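Foro Historia obrera y social > Hilos abiertos
Tema: Huelga de la hilatura Filico, ¿de dónde sale lo de los 1000?

hilo_y_lanzadera
viernes, 29 de enero de 2021
Buenas. Ando con la huelga de la fábrica Filico, en Etetell, la de abril, la de las hiladoras. En todos los libritos locales pone "mil obreras en la calle". Ni una nota al pie. ¿Alguien sabe la fuente? Yo en el libro de jornales de esa semana tengo 442 mujeres y ya. No me cuadra ni de lejos.

cardadora
Sale del folleto de Calvo, el de tapas verdes. De ahí lo copian todos. Y el folleto lo saca de un mitin, o sea, propaganda. Redondearon y tan contentos.

vecino_de_drirmont
Alto ahí. En Drirmont también pararon, los talleres de tinte. Eso en el libro de Filico no sale, era otra empresa. Si sumas las dos plantillas te acercas bastante.

hilo_y_lanzadera
Suma tú, ¿cuántas en Drirmont?

vecino_de_drirmont
556 según el padrón de talleres. Y si haces la cuenta...

hilo_y_lanzadera
Pues 998. Vaya. No lo habia sumado nunca.

cardadora
Ya, pero eso es plantilla, no huelguistas. Que cuadre la suma no prueba nada. En el padrón están también los encargados, los carreteros, los críos que barrían. ¿Pararon todos? Lo dudo mucho. El periódico de los patronos dice que los tintes de Drirmont abrieron el tercer día con media caldera encendida.

vecino_de_drirmont
El periódico de los patronos, claro. Fuente neutralísima.

cardadora
Igual de neutral que un mitin. Por eso digo que ni una ni otra sin más.

tinta_seca
Entro solo a una cosa: el libro de jornales de Filico tampoco vale para contar a todo el mundo. Las de destajo a domicilio iban en cuaderno aparte. Mi abuela era de esas, devanaba en casa - cobraba los sábados en la puerta, nunca en ventanilla. Fue a la huelga y en el libro no está.

hilo_y_lanzadera
Eso me interesa muchísimo. ¿Se conserva el cuaderno?

tinta_seca
Quedan 13 hojas, sueltas, en casa de mi tía. Mojadas por una esquina. Las pasé a limpio hace años, si encuentro la libreta lo cuelgo. Hay nombres repetidos, ojo, la misma mujer con el apellido del padre y luego con el del marido.

cardadora
Lo de los apellidos es un clásico. Yo en las cuotas de la sociedad de socorros me volví loca con eso. Al final tiré por la calle donde vivian, que cambiaba menos.

madeja
¿Y las reivindicaciones? Siempre se discute la cifra y lo que pedían queda en dos líneas. Pedían la hora de comer entera y que quitasen la multa por hilo roto. El jornal iba lo cuarto en la lista!! En el folleto lo ponen lo primero.

vecino_de_drirmont
En Drirmont sí fue lo primero, eh. Los de tinte eran casi todos hombres y el pliego es otro.

madeja
Dos pliegos entonces. Más a mi favor: dos huelgas a la vez, no una. Hablar de "las mil de Filico" borra a unas y a otros.

cardadora
Ahí no te sigo. Caja de resistencia común, misma comisión negociadora, volvieron el mismo día. Para mí es una huelga con dos pliegos.

madeja
La caja común es de la segunda semana. La primera cada cual por su lado, está en las actas. Mira las actas.

cardadora
Las miré. La letra del secretario es criminal y donde tú lees "segunda" yo leo "siguiente". Pero vale, lo vuelvo a mirar con lupa.

tinta_seca
Encontrada la libreta. El lunes la paso entera, hoy no llego. Adelanto: la mayoría de las de a domicilio son de la calle del molino y dos de las hojas son de después de abril, así que esas fuera. 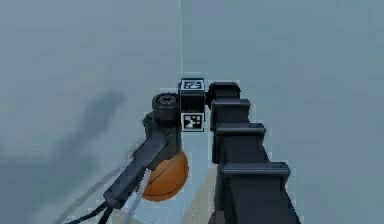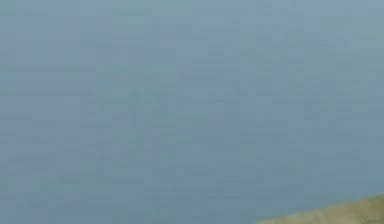
hilo_y_lanzadera - Re: lo que llevamos
Apunto para no perderme. Folleto de Calvo: citado, pero con pinzas. Filico y Drirmont por separado, plantilla y no huelguistas. A domicilio: esperando a tinta_seca. Actas: pendiente cardadora. Si alguien tiene el pliego de Drirmont entero, por privado mejor, que pesa.

vecino_de_drirmont
Lo tengo yo, le falta la última hoja. Te lo mando esta noche.

Este foro utiliza cookies propias para mantener la sesión iniciada. Si sigues navegando, aceptas su uso.
Contacto | Normas del foro | Los mensajes son de sus autores | Volver arriba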